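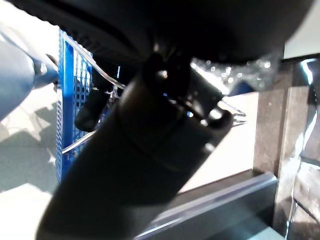

Marchetti Wool Wash and Lanolin Soak
One litre bottle, unscented or cedar

Wool Wash and Lanolin Soak is the product we sell most often to people who bought a blanket from us first. You can use it for blankets, jumpers, scarves, baby wool, sheepskin and wool-filled quilts. It has no enzymes and no bleach, and there is no colour in it, so the liquid looks a little cloudy and a bit yellow in the bottle. This is how it should look.

We make it in small batches at our workshop in Caltden. The recipe comes from Ottavio Farina, who washed fleeces for most of his working life and who still checks each batch before it is filled. He is strict about it. When a batch is too thin he sends it back to the tank, and then the shop is sold out for a while and customers write to us. We are sorry for this, but we agree with him.

What it is

A liquid soap for washing by hand or in the wool program of a machine, with a small quantity of lanolin mixed in. Lanolin is the natural grease of the sheep. New wool has some of it left, and each wash takes a little away. After several winters a blanket can feel dry and rough on the neck, even when it is perfectly clean. The soap cleans, and the lanolin puts back a part of what was lost.

It does not make old wool new again. If a jumper is already felted, meaning the fibres are locked together and the whole garment has shrunk, no liquid can open it. We say this because we receive the question nearly every week.

Sizes and choices

Unscented, one litre
Cedar, one litre
Refill pouch, two litres, unscented only
Travel bottle, small, fits in a toiletry bag

The cedar version smells of wood and slightly of pepper. The smell is clear while you wash and very light when the wool is dry. Some customers buy it against moths. It may help a little, but please do not trust only the smell. Moths are kept away by clean wool and closed storage.

For babies, and for anybody with sensitive skin, we recommend the unscented. People who are allergic to wool grease should not use either one. In this case look at our Duleck plain wash, made without lanolin.

How to wash by hand

Fill a basin or the bathtub with lukewarm water. If you put your elbow in and feel neither warm nor cold, it is right. Add two capfuls for a jumper, five for a single blanket and six for a double. Move the water with your hand so the soap is spread, and only then put the wool in.

Press the wool down gently until it is wet through. Leave it to soak for fifteen minutes. Do not rub or twist it, and don't hold it under the running tap. With a spot on the collar or the cuff, put one drop of the wash directly on it before the soak and press with your fingers.

Lift the piece with both hands underneath. Wet wool is heavy and it stretches under its own weight, most of all the knitted kind. Let the water run out, rinse one time in water of the same temperature, and press again. A light rinse is enough. If you rinse many times you will wash out the lanolin you have just paid for.

Roll the piece in a dry towel and press on the roll with your knees or your hands. Open it, pull it softly to its shape, and dry it flat. A second towel on the floor is fine. Keep it out of strong sun and away from the heater.

How to wash in a machine

Use the wool program only, at 30 degrees or colder, with the spin at its lowest. Put the liquid in the drawer, never directly on the dry wool. Fill the drum less than half. A double blanket should go alone.

The delicates program is not always the same as the wool program. On many machines it moves the drum more, and this movement is what makes felt. If your machine has no wool program, wash by hand. No tumble dryer, also not on the cool setting.

The lanolin soak

Once a year, maybe at the end of winter before you store things, you can do a longer soak. Wash the piece first in the normal way. Then fill the basin again, add double the usual quantity of the liquid mixed beforehand in a jar of hot water, and let this cool to lukewarm before the wool goes in. Leave it for two hours, or overnight for wool that is very dry. Do not rinse after. Roll in a towel and dry flat.

The piece may feel a bit sticky on the first day. This goes away when it has dried completely and been shaken well outside. If it is still sticky after one week you have used too much, and a short rinse in lukewarm water will correct it.

Customers use this soak also for the wool covers that go over cloth nappies. It works well there, but for nappy covers repeat it every few weeks, as they lose the lanolin faster.

How often to wash wool

Less than you think. A blanket on a bed with sheets can be washed once a year. A jumper worn over a shirt can be worn many times, if you hang it in fresh air between. Our grandmothers put blankets on the balcony on a dry, cold morning and brought them in at noon, and for ordinary smells this does nearly as much as a wash.

Crumbs and dog hair come off with a soft clothes brush. We sell one, the Sturum brush with pear wood handle, but any soft brush will do the work.

Ingredients

Water, potassium soap of olive and coconut oil, lanolin, glycerine, citric acid. The cedar version has also cedar wood oil. Nothing more. Because there is no thickener, the lanolin can rise to the top of the bottle in cold weather. Stand the bottle in warm water for a few minutes and shake it. If you keep your bottle in an unheated laundry you will need to do this for most of the winter.

Storage and how long it keeps

Closed, the bottle keeps for two years. After opening, please use it in nine months. Keep it away from children and out of direct light. It can freeze without harm, but the bottle may split, so leave some space if you have filled it yourself from the pouch.

Filling from the pouch: rinse the old bottle with hot water and let it dry upside down for one night before you fill. Water left inside makes the soap spoil sooner.

Questions we receive

Can I use it for silk? Yes, the unscented, with half the quantity and no long soak. Lanolin can leave marks on light silk.

Can I use it for down jackets? Better not. The grease makes the down stick together.

My white blanket became slightly yellow. Old white wool yellows from light and age, and soap does not change this. If it happened directly after a wash, there was too much lanolin in one place. Wash again by hand without the long soak, and stir the water well before you put the blanket in.

The colour came out in the water. A little colour is normal in the first wash, mostly with dark red and navy. Wash these alone. If the water is still strongly coloured at the third wash, write to us with the name of the maker, and if it is one of ours we will replace it.

Is it safe for a septic tank? In the quantities written on this page, yes. Many of our customers live outside town and have one.

Delivery and returns

We send from Caltden on Tuesdays and Fridays. Bottles are closed with a paper seal under the cap and packed standing, with straw paper between them. When a bottle arrives with the seal broken, don't throw the carton away - we need to see it for the claim with the carrier. We replace the bottle in any case.

Unopened bottles can be returned within the month. Opened bottles we cannot take back, but if you are not sure that your skin likes lanolin, order the travel bottle first. When you then buy the litre, write the number of the first order in the comment field and we take off the price of the small one.

Cedar is back in stock from Feb 17, 2025. Refill pouches are limited to two for each order until the new pouches arrive from the printer.

Often bought together

Duleck plain wash, without lanolin, one litre
Sturum clothes brush, pear wood
Cotton storage bag for double blanket, with zipper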